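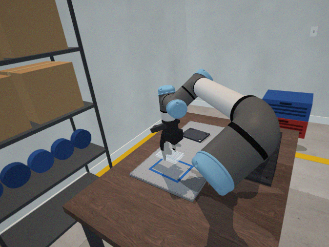 Figure 2. Rendered view of a robot arm mounted on a brown wooden table, reaching down to a light grey board.

4.2 What the crews told us about cold-water call-outs

I went into the Nisbet interviews expecting to hear mostly about equipment, and I came out with pages and pages about car parks. Nearly every crew member wanted to talk about the moment between the phone going and the boat touching the water, and how much of it gets eaten up by badly parked vans, a locked gate or a slipway nobody has gritted. I hadn't put a single question about parking in my interview sheet (I added three after the first week!).

We spoke to 41 people across two stations, Nisbet on the lake and Dredton further down the river. The two places are run very differently. Dredton keeps its boat afloat from spring until November and then moves it to a trailer, so a winter launch there means finding a driver first. Nisbet leaves its boat on the trailer all year and the crew practise with it that way, which they grumbled about quite cheerfully. When I asked which set-up they would choose if they could start again, I got a lot of long pauses and then a lot of opinions.

The call logs were harder going. The Brarnilance archive holds nearly 4,000 entries for this stretch of water, and the older ones are scans of handwritten cards. A good many simply say "person on ice, assisted" with no place given beyond the name of the lake. I kept those in the totals but left them out of the travel times, as I couldn't see a fair way of guessing a launch point.

One thing I'd like to flag for anyone using the same records — a call passed from one station to the other shows up as a fresh entry, with a fresh start time. We matched 40 of these by hand. Before matching, Dredton looked wonderfully quick on the lake's southern shore, and that was only the clock being started again halfway through.

Crossing the border line came up less than I expected. Crews on our side said they go to whoever is in trouble and leave the paperwork to the shore office, and the shore office told us the paperwork is a single form, filled in afterwards. I look at that form in section 4.3.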